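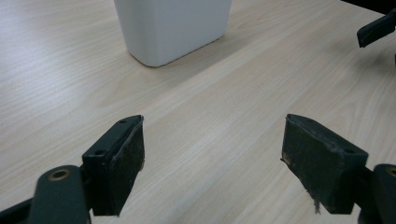 A pale tabletop with wood-grain streaks. Each streak has a story.

Home | Animals | Plants | Weather | Ask Us

Why Does Wood Have Stripes?
By Jeptoo Shemweta
Print this page | E-mail to a friend

Trees are very bad at keeping secrets. They write down everything that happens to them, and they write it in their own bodies, where anyone with a saw can read it.

Just under the bark is a thin layer that makes new wood. In spring, when there is plenty of water, it works fast and makes wide, pale cells. In late summer it slows down and makes small, tough, darker ones. Then comes winter, and in cold places the tree more or less gives up until spring. One pale band plus one dark band equals one year. A tree with 300 rings has been standing in the same spot for 300 years, and you complain about waiting for the bus.

Some trees go much further. A few giant sequoias have lived for more than 3,000 years without once being asked to tidy their rooms.

So why does a board have stripes instead of circles? Slice a carrot across and you get rounds. Slice it the long way and you get lines. Saws do the same thing to logs. 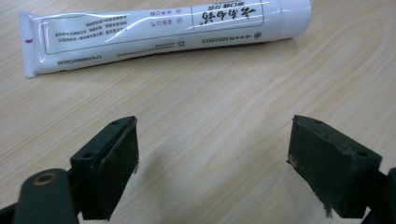
Knots are the swirly bits. A knot is the bottom of an old branch, and as the trunk got fatter it had to grow around it, the way you walk around a little brother lying on the kitchen floor. The grain bends on one side, bends back on the other, and carries on as if it hadn't noticed.

Try it: find a stump and count the rings from the middle out. If you lose your place at 40, start again. The stump is in no hurry.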